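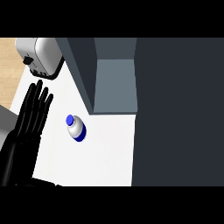 Swapped the needle on my old Gresska airbrush tonight. The tip was bent and it had been spitting since early December.

Used the 4 oz jar of Plamon cleaner first. Soak the nozzle, wipe the needle back to front, one drop of lube behind the seal.

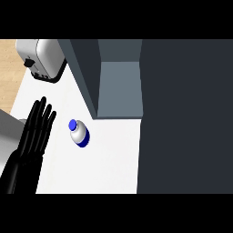 Compressor is next. The Gwilliam holds pressure fine but the moisture trap leaks at the bottom valve. Haf Bellis says thread tape fixed hers.

Replacement trap is part 206 if anyone needs it. Will try the tape before I order one.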